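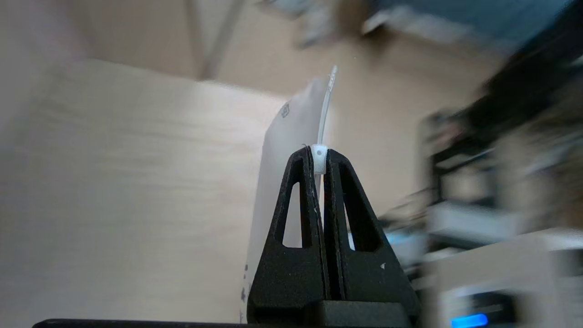

나란히 세워진 검은색 그리퍼 손가락 두 개

탱크 청소랑 코일 교체, 저는 이렇게 해요

액상 맛이 어느 날부터 눌은 설탕 같아졌다면 대개 코일이 갈 때가 된 거예요. 저는 Stistier 탱크를 Urnonora 기기에 물려 쓰는데, 처음엔 이걸 몰라서 멀쩡한 액상만 두 병이나 버렸답니다(아까워라!). 오늘은 제가 코일 갈 때마다 하는 순서를 그대로 적어 볼게요. 내부에 코일을 끼워 쓰는 일반적인 탱크면 대부분 비슷한데, 분해 방향은 모델마다 다르니까 설명서는 한 번 펴 보고 시작하세요.

준비물
새 코일, 키친타월 넉넉히, 미지근한 물 한 그릇, 면봉, 쓰던 액상. 니코틴 액상을 만질 거라면 얇은 장갑도 있으면 좋아요. 아이나 반려동물이 있는 방에서는 절대 펼쳐 놓지 마시고요.

1단계. 전원부터 끄기
기기를 끄고 탱크를 돌려서 분리합니다. 방금까지 쓰던 탱크는 꽤 뜨거우니까 좀 식힌 다음에 만지세요. 저는 성격이 급해서 손가락을 여러 번 데었어요.

2단계. 액상 비우고 분해하기
남은 액상은 키친타월에 흡수시켜서 따로 버려요. 싱크대에 그냥 붓는 건 말리고 싶네요. 그다음 탱크를 뒤집어 베이스를 풀면 헌 코일이 딸려 나옵니다. 잘 안 풀리면 고무장갑을 끼고 돌려 보세요, 의외로 쉽게 열려요! 펜치로 잡았다가는 나사산이 뭉개질 수 있어요.

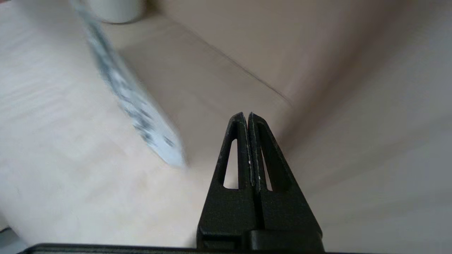
끝이 맞닿아 뾰족한 모양이 된 검은색 그리퍼

3단계. 씻고 말리기
유리관과 드립팁, 베이스를 미지근한 물에 담가 살살 흔들어 줍니다. 코일은 같이 담그지 마세요. 베이스 구석에 낀 찌꺼기는 면봉으로 닦고, 오링은 빼지 않아도 되는데 갈라졌으면 이참에 갈아 주는 게 좋아요. 말리는 시간은 3시간쯤 잡아요. 물기가 남으면 첫 모금부터 퍽퍽 튀거든요.

4단계. 새 코일 적시기
제일 중요한 단계! 코일 옆면 구멍으로 솜이 보일 텐데, 거기에 액상을 한 방울씩 떨어뜨려요. 구멍마다 한두 방울이면 되고, 솜 색이 고르게 진해지면 멈추세요. 욕심내서 많이 부으면 나중에 공기구멍으로 줄줄 샙니다. 저는 Jesteo 멘톨을 쓰는데 점도가 높은 액상이라면 좀 더 기다려 주셔야 해요.

5단계. 조립하고 기다리기
코일을 끼우고 조립한 뒤 액상을 채웁니다. 가운데 기둥 안으로 액상이 들어가지 않게 벽을 타고 흘려 넣으세요. 다 채웠으면 십 분 정도 세워 두고, 처음엔 코일에 적힌 권장 출력 중 제일 낮은 값부터 시작해서 조금씩 올려요. 탄 맛이 느껴지면 바로 멈추기!

제 기기 퍼프 카운터로는 지난번 코일이 1073회까지 갔어요. 단맛이 강한 액상을 쓰던 때는 그 절반도 못 버텼으니 횟수는 그냥 참고만 하세요. 코일은 Karagiannis에서 6개씩 묶어 파는 걸 사 두고 쓰는데, 저항값이 다른 게 섞여 있어서 상자를 꼭 확인하고 집어야 해요. 저도 6월에 잘못 사 와서 한 번 바꿨네요.

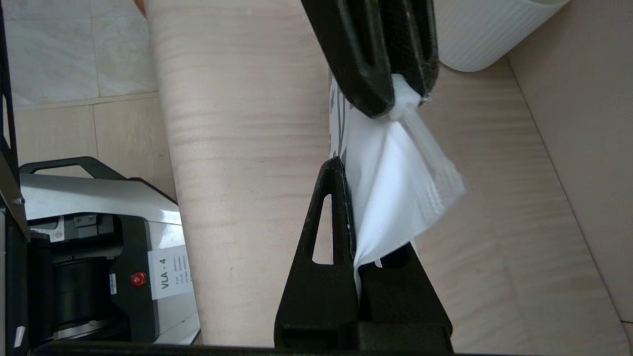
헌 코일을 물에 씻어서 다시 써도 되나요?
저는 권하지 않아요. 씻어도 솜에 밴 탄 맛은 잘 안 빠지고, 속까지 말랐는지 밖에서 확인하기도 어려워요. 맛이 변한 코일은 새것으로 갈아 주세요.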